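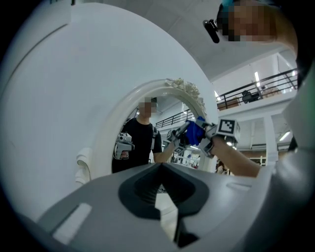

Mane day, finally

5/1/18

So the old mare is almost done shedding and I have hair in places I'd rather not mention. Every spring I tell myself I'll start earlier, and every spring I end up doing the whole horse in one week! Sowa is gray, which means every single stain shows, and she likes to sleep in the worst corner of the paddock at Perkside.

I gave up on the big fancy detangler this year. My barn neighbor Hartmut Voß swears by plain conditioner thinned with water, 2 capfuls to a spray bottle, and I have to admit her tail has never felt better. You spray it in, walk away for 12 minutes (I clean tack, or pretend to), then work up from the bottom with your fingers before a brush goes anywhere near it. I was a start-at-the-top person for years. Oops.

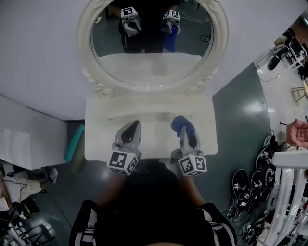
The mane is a whole other story. She rubs it on the fence, so there's a short tufty bit halfway down that sticks straight up like a toothbrush. I've been damping it and putting in loose braids overnight, and it's lying flatter, sort of. Gidach, the pony next door, ate one of the braids on Saturday, so that side is a little behind.

Our first outing is the Fustton show in June, and it's just the in-hand class, nothing serious. Still, I want her to look like somebody loves her. I'm holding off on a full bath until the nights warm up and just hot-toweling the worst spots for now. If you have a trick for yellow hocks that doesn't involve purple shampoo, please leave it in the comments, because last year I overdid it and showed a lilac horse.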